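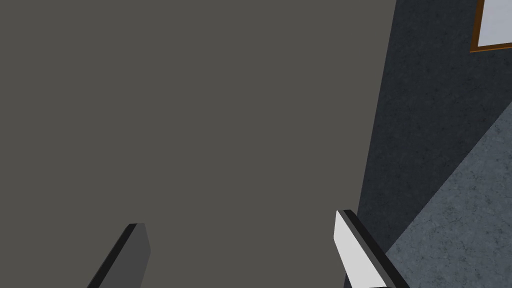 Faut-il débrancher la batterie 12 V avant de mesurer la résistance d'isolement du faisceau haute tension ?
On la débranche, borne négative d'abord, une fois le sectionneur de service retiré et l'absence de tension vérifiée au multimètre. Point rappelé en début de séance, la question revient à chaque fois.

COMPTE RENDU – réunion technique atelier véhicules électriques et hybrides
21 mai 2021, salle de formation, site Metberg
Présents : atelier (les deux équipes), magasin, réception, formation. Excusé : bureau des garanties.

1. Approbation du CR précédent
Approuvé. Une correction : le câble de décharge était au magasin, pas manquant.

2. Mesures d'isolement
Trois dossiers revenus du constructeur faute de relevé complet. Désormais sur la fiche : tension d'essai, durée, température du véhicule, valeur lue pour chaque pôle par rapport à la masse. Une seule valeur « OK » ne suffit plus.
Discussion sur la tension d'essai. L'équipe du matin règle le mégohmmètre à 500 V, celle de l'après-midi à 1000 V. Décision : on suit la fiche du véhicule, point. Si la fiche ne dit rien, demander avant de brancher.
Rappel – ne jamais appliquer l'essai avec le calculateur de gestion batterie encore connecté au circuit mesuré, sauf procédure écrite.

3. Cas du fourgon Koyama
Défaut d'isolement intermittent, surtout le matin. Batterie de traction mesurée à 355 V au repos, rien d'anormal côté cellules. Compresseur de clim isolé du circuit : défaut disparu pendant deux jours, puis revenu. Donc pas concluant.
Piste suivante : connecteur du chauffage additionnel, traces vertes sur une broche. Nettoyage refusé par la formation, on remplace le connecteur complet. Pièce commandée, réf. interne 2585.
Le client garde le véhicule de prêt jusqu'à la fin. La réception l'apelle demain matin pour le tenir au courant.

4. Outillage
Mégohmmètre Norura n° 2 : étalonnage dépassé. Retiré de l'armoire, étiquette rouge. Devis demandé chez Claltitz, réponse attendue. En attendant un seul appareil pour les deux équipes, donc cahier de prêt obligatoire.
Pointes de touche : plusieurs avec la gaine abîmée. À jeter, pas à mettre au fond du tiroir. Nouveau lot à prendre en CAT III, 600 V minimum. Le magasin propose CAT III 1000 V pour un écart de prix faible – accepté.
Gants isolants : contrôle visuel et gonflage avant chaque usage. 9 paires en stock, deux sans date lisible, à écarter.
Demande d'un second tapis isolant pour le pont du fond. Reporté, budget de novembre.

5. Habilitations
Deux recyclages à programmer avant l'été. La formation envoie les dates. Pas d'intervention sur circuit HT pour les personnes dont le titre est échu, même « juste pour tenir la lampe ».
Question posée sur les apprentis : ils peuvent rester hors de la zone balisée, sans toucher. Le chef d'équipe signe.

6. Divers
– Balisage : les chaînettes restent trop souvent au sol. A ranger après chaque intervention.
– Clé du sectionneur : boîte à cadenas, et pas dans la poche du bleu.
– Fiches de relevé : nouvelle version sur le serveur, supprimer les vieilles photocopies au poste 4.
– Borne de charge du parking : disjoncte encore en charge simultanée. Électricien prévenu, pas de date.

Actions
Magasin : pointes de touche, suivi devis Claltitz, connecteur Koyama.
Formation : dates de recyclage, affichette sur l'ordre de débranchement.
Réception : appel client fourgon.
Chefs d'équipe : cahier de prêt mégohmmètre, tri des gants.

Prochaine réunion : date à fixer, même salle. Apporter les fiches de relevé en cours, remplies si possible.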